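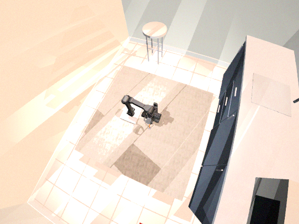 Ticket: order confirmation emails going out twice
Status: open, waiting on vendor
Store: Petridis online shop
Opened: February 14, 2023

Problem

Customers getting two copies of the order confirmation. Same order number, same total, second one lands a few minutes after the first. Not every order. 217 duplicates so far going by the mail log. Support inbox filling up with "did you charge me twice" — no, cards only charged once, checked against the payment report.

Setup

Shop runs on Kilterow, mail goes out through Rundport. Stock sync is the Grindura plugin, updated in December. No theme changes after that. Checkout page untouched.

Tried so far

1. Turned off the "resend on failure" option in Kilterow. Saved, cleared the cache, placed a test order. Still two emails.

2. Looked at the Rundport log. Two separate send requests per order, diffrent message IDs. So Rundport is sending what it's asked to send. Problem is upstream.

3. Compared good orders and bad orders. All the doubles have at least one item with a low stock warning. Orders with plenty in stock are fine. Should have looked at this first.

4. Switched Grindura off on the staging copy. Placed 28 test orders, all low stock items. One email each.

5. Switched it back on, same items, same test card. 27 out of 28 doubled. No idea about the odd one, might have gone through before the plugin finished loading.

6. Read through the plugin settings. There is a box called "refresh order after sync", on by default. Looks like it sets the order back to New for a second and then to Paid again, and Kilterow fires the email each time it hits Paid.

7. Unticked the box on staging. Doubles stopped, but stock counts then lag up to 300 seconds behind. Not OK for the sale items, we'd oversell.

Workaround for now

Box stays ticked on live. Added a rule in Kilterow — skip the confirmation if one already went out for that order number. Works on staging. Live since lunch, no new doubles in the log yet.

Side effect: the manual "send again" button on the order page does nothing while the rule is on. If a customer says they never got theirs, copy the text from the order page and send it from the support inbox by hand.

Still to do

Reported to Grindura support with both logs attached. Auto reply only.
Canned answer for the "charged twice" emails, needs to go in the shared folder.
Check invoices arent doubled too. Same trigger, I think, haven't looked.
Take the rule out once the plugin is fixed, and test the resend button after.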